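Two arms, one dead Dell, and a lot of printed plastic

Posted 08/10/2021

Okay, so it's been a while! The last post ended with me saying the second arm was "basically done" and that I'd be pulling computers apart by the weekend. Well. The wrist cable had other ideas, and then I had to reprint the fixture plate (twice), and then it was suddenly August and the workshop was so warm that I didn't feel like doing much in there besides drinking iced coffee and complaining.

But we're back at it, and I have things to show you.

Quick recap if you're new. I share a workshop with a few other people, and my corner of it has turned into a robot cell for taking old desktop computers apart. The long-term dream is that you put a tower on the bench, press go, and come back to sorted parts. The short-term dream is getting one drive caddy out without me standing there with my hand on the stop button. Kwesi Lamptey does most of the motion code with me, and Nermina Hoxha draws the printed parts, because mine come out looking like melted soap dishes.

The whole thing has a name now, by the way. We're calling it Brelach. Nermina typed it as a folder name when she needed something quick and it stuck, so there you go.

Anyway, the drive caddies. They're blue, they stand up nicely once the side panel is off, and they give a two-finger gripper something to hold. I figured they'd be the easy first target. (Go ahead and laugh, Kwesi did.)

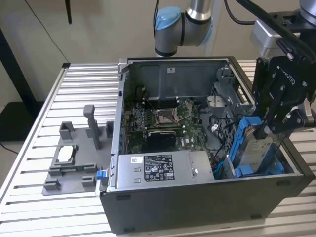
Gripper on the blue caddy, second arm hanging back out of the way.

The tricky bit is the approach. There's a perforated metal cage right behind the caddy and the outer wall of the case close by, so the fingers have to come down nearly straight. If I tilt the wrist even a little, one fingertip lands on the rim and the arm does its sad little safety stop. I spent a whole evening nudging the approach point by hand, writing down numbers, nudging it again, and then finding out I'd been editing the wrong config file the entire time. That one hurt!

What finally helped was slowing everything down for the last 30 millimeters. I'd been so focused on the angle that I never looked at the speed. Kwesi split the move into two parts, a quick one to get over the case and a slow one going down, and now it settles onto the caddy so gently that I sometimes lean in to check it's still moving.

Then there's grip force. Too light and the fingers slide up the plastic -- too heavy and the caddy flexes and jams itself against the cage. I've got it at a value I like, but I'm only testing on one kind of case, so ask me again when I try something with different caddies. Sorin Yordanov has promised me an old office machine from his garage and says it's "full of spiders, but otherwise fine." Can't wait.

About the fixture plate, since I got a few emails about it after the last post. It sits on the bench beside the computer and it has printed pockets for small parts, plus a tall post. Nermina's first version had pockets that were a perfect fit, and a perfect fit is terrible if you're a robot! Everything has to drop in exactly square or it just perches on the edge. She opened them up and made the walls low, and placement got so much better that I felt silly for blaming the arm all that time. The gray filament is from Jalatex, only because there was a half-used spool on the shelf and I'm cheap.

The plate took 5 tries in total, if you count the one that came off the bed in the middle of the night and turned into spaghetti. I do count it. I had to clean it up.

Next thing on the list is the wiring inside the case. I'd love to tell you I have a plan, but cables are just awful. They move when you touch them, they move when you touch something next to them, and two cases of the very same model never have them lying the same way. A rigid part is where you left it. A cable is wherever it felt like going.
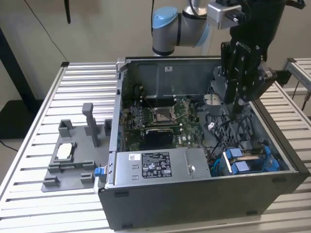 So for now I'm cheating a bit and unplugging things by hand before the arm does its pull, and I'm fine with that. Panagiotis Softić, who has the bench across from mine and builds guitar pedals, thinks I should have one arm hold the connector while the other squeezes the latch. He's probably right. I tried it in simulation and got the two arms to politely bump elbows 719 times before I closed the laptop and went home.

Getting both of them working in the same small box is really the next big chunk of work. At the moment they take turns. One goes in, does its thing, backs out, and waits while the other has a go, and it's slow as anything but I haven't had a crash that way. Kwesi wants to try a shared zone map so they can both be over the case as long as they stay on their own sides. I said sure, as long as he's the one standing next to the stop button.

Some odds and ends:

I zip tied the arm cable with a bigger loop near the wrist and the random disconnects have gone away. Leave more slack than you think you need.

The slatted aluminum bench is my favorite thing in the whole setup. You can bolt anything anywhere, and when you change your mind (I change mine a lot) you just slide it over. You will drop T-nuts into the slots, though, and you'll be fishing them out with a magnet forever.

Edin Lazarević asked if I'd post the fixture files. Yes! Nermina wants to clean up the names first, because one of them is currently called plate_final_REAL_no_really.

If you've done anything with two arms sharing a workspace, please leave a comment and tell me how you kept them apart. I'm off to pick up that spider computer from Sorin.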